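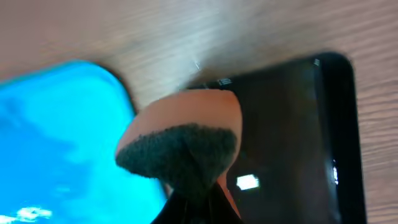 January, 7.40 am

Glue trials, Skistcombe stool order, continued from the last page.

Clamps came off the second batch at seven. Shop was at 11 degrees overnight, colder than I'd like, with the heater on its low setting until 10 pm. Squeeze-out on the PVA joints had gone chalky on three of the legs, so those are marked with a pencil cross and set aside. The hide glue samples look normal. No sign of chalking on the epoxy, as expected.

Moisture readings on the seat blanks: 9 per cent at the centre, 10 at the ends. Rails are closer to 12. They came from the Ullstead rack, which sits against the outside wall, and I would sooner move that rack than keep correcting for it.

Pull tests on the round tenons, 22 mm diameter, 17 mm of engagement. Load applied straight along the axis with the lever rig, read off the dial at first movement.

PVA, warm bench: 1580 N
PVA, cold bench: well short of that, two samples let go before the dial settled
Hide glue: not tested, needs another day

The cold joints failed at the glue line with almost no fibre torn out. The warm one took a good layer of wood with it. Same bottle, same timber, same clamp time of 119 minutes. Temperature is the obvious suspect, but the cold tenons were also turned a day earlier and may have gone slightly oval. Should have put callipers on them before glue-up. Didn't.

Fragkou jig: the stop block is creeping again. Shimmed it with veneer for now – please don't take the shim out to use as a glue spreader. Needs a proper screw and washer.

To do:
Re-turn six tenons and measure across both axes the same day
Keep the next set in the finishing room overnight
Check the date on the PVA bottle against the one in the Brilville van
Find the other lever pin

4.15 pm. Tenons turned. Worst one is 0.2 mm out of round, the rest under 0.1. That won't account for the whole difference. Glued three in the finishing room at 19 degrees and three on the cold bench, clamps to the same torque. Rails moved to the inside rack in the meantime – will take another reading once they've had a week there.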